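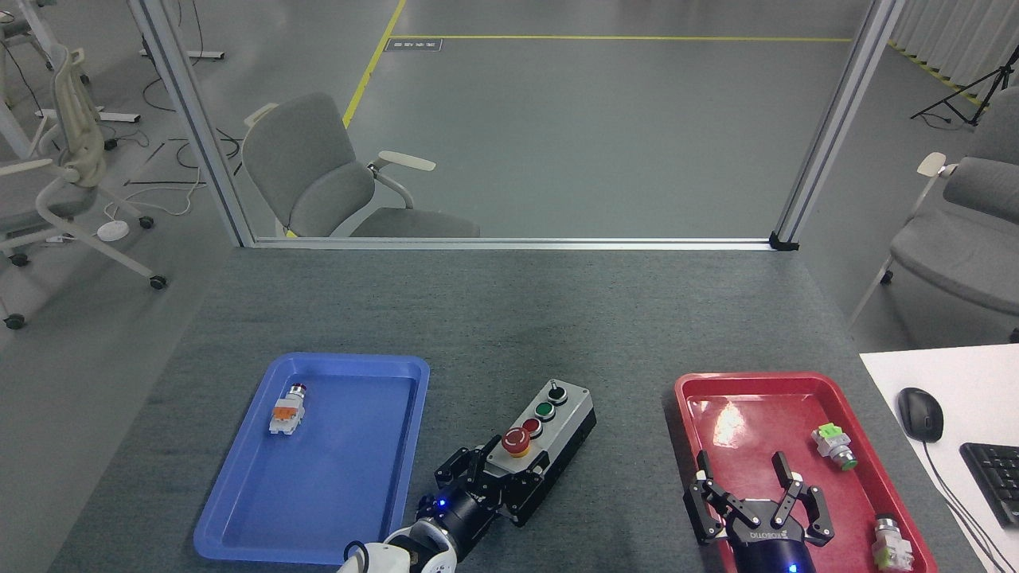
図1 スイッチ仕分け用の作業台。左が青トレー、右が赤トレー、中央が操作ボックス。

Lustach 中間報告書（第2回）
提出先：Menon 助成担当 Nigel Bainbridge 様
報告者：Rianne Mulder（Sterar 教材室）
提出日：2021年7月18日

1. この報告の範囲

前回の報告の後に行った作業について書きます。Lustach は、工場で使われなくなった押しボタンスイッチを集め、点検し、職業訓練の教材として使えるようにする事業です。前回は部品を集める段階まで報告しました。今回は、仕分けと点検、操作ボックスの準備、そして授業用の手引きの三つについて報告します。会計の書類は別に送りましたので、ここでは費用について必要なところだけ触れます。

2. 部品の受け入れ

今期は Rarkeo から押しボタンスイッチを56個受け取りました。箱の中では種類が混ざっていて、ボタンの頭と接点ブロックが外れているものもありました。受け入れの時に一個ずつ番号の札を付け、台帳に、頭の形、色、接点ブロックの色、外から見える傷を記入しました。

台帳の書き方は途中で一度変えました。初めは「緑のスイッチ」のように書いていましたが、これではボタンの面が緑なのか、接点ブロックが緑なのか、後で読んだ人に分かりません。現在は「面」と「ブロック」の欄を分けています。古い書き方の行はすべて書き直しました。この書き直しに二日かかり、予定が少し遅れました。

3. 仕分けと点検

仕分けには、同じくらいの大きさの青と赤のトレーを使います。青は点検の前、赤は点検が終わったもの、という決まりです。図1では、青トレーにオレンジ色のブロックと小さな赤いキャップのスイッチが一つあり、赤トレーには緑系のものが二つあります。色のついたトレーにしたのは指導員からの要望でした。札を読まなくても、どちらの箱か遠くから分かるからです。

ただし、この決まりには困った点もあります。訓練生の中には、赤を「不良品」の意味に受け取る人がいました。工場で赤い箱を不良品に使っていた経験があるそうです。トレーを買い直すことは考えていませんが、縁に「点検済」という札を付けることにしました。札の字の大きさについては、まだ指導員の意見が分かれています。

点検の手順は次の通りです。

一、外側を乾いた布で拭き、割れがないか見る。
二、ボタンを押して、戻り方を確かめる。
三、テスターで接点の導通を測る。押した時と離した時の両方を記録する。
四、台帳に結果を書き、トレーに置く。

トレーに置く時の向きは決めていません。一度、頭を同じ方向にそろえる案を試しましたが、作業が遅くなるだけでした。現在は、スイッチ同士が重ならないことだけを守ってもらっています。

点検の結果、56個のうち40個をそのまま教材に使えると判断しました。13個は接点ブロックの交換が必要です。残りの3個は本体に割れがあり、教材には使わず、中の構造を見せるための見本にします。交換用のブロックは注文しましたが、まだ届いていません。

4. 操作ボックス

操作ボックスは、授業で「完成した形」を見せるために用意しました。上の面は灰色、下は黒で、四つの操作部が一列に並んでいます。端から順に、セレクタスイッチ、緑のボタン、赤のボタン、そして黄色い丸い座のついた、大きい赤のきのこ形の非常停止ボタンです。

訓練生は最初にこのボックスを観察し、次にトレーのスイッチを手に取って、どの操作部に近い形かを考えます。図面から始めるよりも、質問が多く出ます。特によく出るのは、赤のボタンと非常停止ボタンの違いについての質問です。停止という意味では同じように思えますので、手引きの中で説明のページを一つ増やしました。そこには、ふだんの停止と緊急の停止を分けて考えること、非常停止を解除しても機械が自動で動き出してはいけないことを書いてあります。

ボックスの置き方についても、少し議論がありました。台に対してまっすぐに置くと、前に立つ人にはよく見えますが、横の人からは奥の操作部が手前のボタンに隠れます。そのため、斜めに置いて説明することが多くなりました。これは規則にはせず、指導員に任せています。

作業台の照明については、改善がまだ終わっていません。天井の明かりがトレーの内側に強く反射し、小さい文字や傷が見えにくいことがあります。つや消しのシートを底に敷く方法を試す予定です。シートの費用は消耗品の中で足りますので、予算の変更はお願いしません。

5. 授業用の手引き

手引きは全部で60ページの予定です。部品の名前、点検の手順、台帳の書き方の章は書き終わりました。配線の章は半分まで進んでいます。文章は私が書き、Sterar の指導員二人が読んで直します。私の日本語で不自然な言い方があれば、この段階で直してもらっています。

用語については、現場の呼び方と教科書の呼び方が違うことがあり、時間がかかりました。例えば、非常停止ボタンを現場では「非停」と短く言う人がいます。手引きの本文では正式な名前を使い、短い言い方は巻末の表に入れました。

6. 遅れている点

前回の計画では、今の時期に配線の章まで終わっているはずでした。台帳の書き直しと、交換用ブロックの納品の遅れにより、三週間ほど遅れています。配線の章に載せる図は、交換の終わった部品で作りたいと考えていますので、部品が届くまでは巻末の用語表を先に進めます。

7. 次の期間の予定

交換が必要なスイッチの作業を終え、もう一度すべての導通を測ります。その後、手引きの試し刷りを作り、小さい組で一度授業を行います。正式な授業の開始は11月を予定しています。試しの授業で使った台帳は、名前を消した上で写しをお送りします。

8. ご相談したいこと

見本にする割れたスイッチについて、本体を切って中を見せる形にしてもよいか、ご意見をいただきたいです。助成の規則では、受け入れた部品を加工する時に事前の連絡が必要と理解しています。Rarkeo からは、加工しても問題ないという返事を文書でもらいました。必要でしたら写しを送ります。

また、手引きの表紙に Menon の名前を入れる時の書き方について、決まった形がありましたら教えてください。試し刷りの前にいただけると助かります。

以上、よろしくお願いいたします。

Rianne Mulder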